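In Praise of the Small Book

June 2024

I finished Kokovano on a bus, standing up, with my bag between my feet, and I missed my stop. It is 111 pages long. I had started it that morning over toast, thinking I would read the first chapter and get on with my day, and by the time I looked up I was two neighborhoods past the office and perfectly happy about it. I read the last paragraph again on the walk back. Then I read it a third time in the elevator.

I want to make a case for books this size, and for the presses that keep putting them out, and I should admit up front that I am not neutral. I love them! I love the way they fit in a coat pocket and the way they can be read twice in a weekend. I love that a short novel has to decide what it is about before the second page, and that when it goes wrong you have lost an evening and not a month.

Kokovano is a good place to start. It is a town that may or may not be on the coast (the people who live there argue about it), and the book follows one winter in the life of a woman who repairs clocks for the harbor office. That is nearly the whole plot. A ship is late. A letter arrives for someone who has moved away. The clock repairer opens the letter, and the rest of the book is her trying to answer it. A longer novel would have given us her parents, her schooling, the history of the harbor, the man she almost married. We get one line about the man, and it's a line about his gloves. I have thought about those gloves every day since.

The book comes from Fenditz, a press that runs out of two rooms above a shoe repair shop and publishes 7 titles a year. The first printing was 2,000 copies. I know people in the business who hear that number and make a sad face, and I don't share it. Two thousand readers is a theater full of people, several nights running. If most of them press the book on a friend, as I have been doing in a way my friends are starting to find tiring, it will do fine.

The usual complaint about short novels is the price. Why pay nearly the same for a hundred pages as for five hundred? I used to have some sympathy for this. Then I went through my own shelves last November and pulled down every novel I had bought and not finished, and there were some 40 of them, most of them thick. I had paid full price for the first third of each. By that arithmetic the thin book is the best bargain in the store, and I say so to anyone who stands still long enough.

The better complaint is that short books can be coy. They leave things out and then look pleased with themselves. A white space and a weather report are made to stand in for a scene the author didn't feel like writing, and we're asked to call it restraint. I've read plenty of those, and I've thrown one across a hotel room. But padding is coy too, in its way. A four-hundred-page novel can hide from its own subject just as well as a skinny one; it only has more furniture to hide behind.

Teshome is my favorite answer to the coyness charge. It came out from the same press a couple of years back, and it's a family story told in letters, except that we only get the replies. You would think half a correspondence would drive a reader up the wall. It did drive me up the wall, for ten pages, and then something clicked and I began to hear the missing voice -- bossy, funny, a little scared -- better than I hear most narrators who talk to me directly. Nothing is withheld to tease you. The grandmother kept the letters she received, and so those are the letters there are. When one of her own finally turns up, near the end, it is four sentences long and I had to put the book down and go stand in the kitchen.

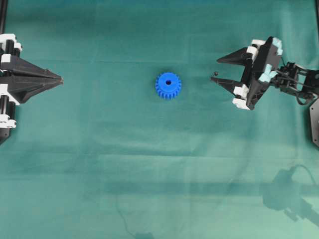 Rilthorpe Readers and Writers Club -- Essays and Opinion

What worries me is how these books get talked about when they get talked about at all. Look at the words on the back covers. Everything is slim. Everything is spare, or a gem, or a jewel, or a miniature. Reviewers hand these out like mints, and each one makes the book sound like something you would keep in a drawer. Kokovano isn't a jewel. It's a loud, salty, argumentative book with a fistfight in it, and it happens to be over by lunchtime. I'd give a lot to see one short novel praised for being rowdy.

Book groups could help here. Ours read long for years, and we'd gather with half the members on chapter nine and begging us not to spoil the wedding. We tried Teshome as an experiment. Everyone had finished it. A few people had finished it twice and brought pages marked up, and the argument over the fourth letter went on in the parking lot until it was too dark to read from. Nobody had to be protected from the ending, so we could begin with the ending, and what a pleasure that was.

So pick one up. Ask at the counter, or run a finger along the shelf and stop at the spine that's too narrow for its own title. Read it in one go if your life allows, and if you can, start again from the front the next day while the last page is still in your ears. I'm on my third time through Kokovano, and I have only just noticed that the clock in the harbor office is never once said to be working.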